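How much should I set aside for a first robot packing cell? (small fitness gear seller)

Posted in Shop Floor & Shipping

Ákos Győri

Hi all, long time reader, first time asking. I run a little outfit called Iltila that sells home gym accessories online, and we're up to 163 orders on a normal day, with a nasty bump after New Year's. Right now it's all done by hand. Fold the box, drop in the goods, paper, tape, label, next.

My back would like me to buy a robot arm. I have a quote from Premitz for an arm, a gripper and a stand, and the number is lower than I expected, so naturally I'm suspicious. What isn't in that quote that I'm going to end up paying for? I also have a cheaper offer on a used arm from Zürcher, three years old, no gripper. We have 20 different products and five box sizes, if that matters. I'd like something running by June.

Clarance

Go used. Arms last forever if they haven't been crashed. Ask for the hours and a video of it moving through all its joints. We bought ours used and I'd do it again tomorrow.

Also don't forget the fence or scanner or whatever your safety person wants. That one got us.

Beat Widmer

Clarance is right about the safety stuff but I'd slow down before picking new or used, the arm is the part of the budget I'd worry about least. I helped set up a packing cell at a place a bit bigger than yours and the arm came to less than half of what we spent. The rest went in dribs and drabs, and most of it wasn't on any quote.

What I'd ask Premitz to price, in writing:

Gripper, plus a second gripper. One tool won't pick up both a zippered case and a hex dumbbell. You'll want suction for flat cartons and fingers for the rest, and then a tool changer so you aren't swapping them with an Allen key all day.
Compressor and hoses, if any of it is suction.
Camera and the software license. Ask if the license is yearly! Ours was and I found out from the invoice.
Safety scanner and the risk assessment.
Floor anchors. A stand on plank flooring will walk.
Training for two people. If you only train one they will go on vacation.
Spare suction cups. We went through 200 in the first stretch, dialing it in.

Then the big one, which is boxes. I would not ask a robot to open a box. Opening and squaring up a carton looks like nothing when you do it, and your two hands are doing an awful lot in there - one hangs onto a flap while the other comes around to find the next one, and if the box tips you catch it without thinking. An arm with one gripper has no second hand. So either you buy a case erector (a separate machine, separate budget line, and with five box sizes you'll be paying for the adjustable kind) or a person keeps opening boxes and the robot only fills them.

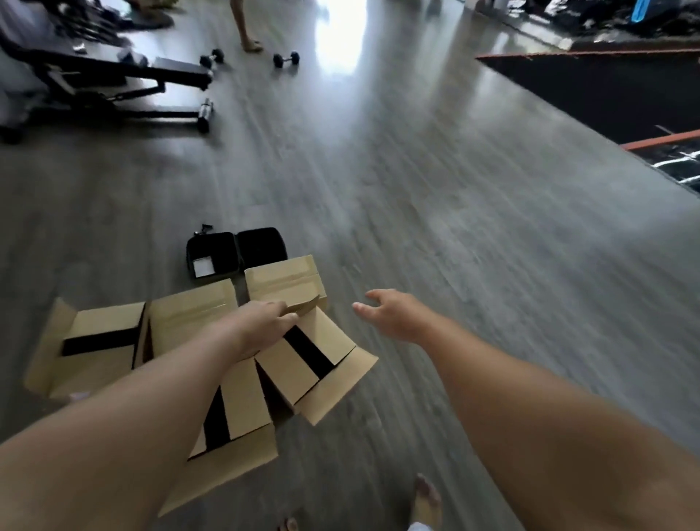 We went with the second option and I don't regret it. One person opens cartons and sets them on a short conveyor, the arm drops the product in, another person tapes. It's less glamorous than what was in the sales video but it kept the project inside the money we had.

Before you spend anything, try this. Take one afternoon and have somebody pack orders exactly like normal while you stand there with a phone timer. Write down how long opening takes, how long filling takes, how long tape and label take. If filling is the short one, the arm you're looking at speeds up the wrong step and I'd put the money into a case erector or a taper first. A basic taper is a fraction of the price and your back will thank you too.

On your five sizes, can you get down to three? Every size you drop takes setup work off the bill. Carton suppliers usually have a price break at 1,000 of one size, so that might save you something on its own.

As for June, it depends when you sign. Arms can ship fast, it's the scanner and the integration visits that drag. I'd plan to pack by hand through at least one more busy spell, and I'd keep a chunk of the budget back for fixtures you haven't thought of yet. We made ours out of plywood the first time around and then paid to have them made again in aluminum.

If you want, post the Premitz quote with the prices blanked out and I'll go through it line by line. Same for the Zürcher one. Make sure the controller and teach pendant come with it, sometimes they're listed separately.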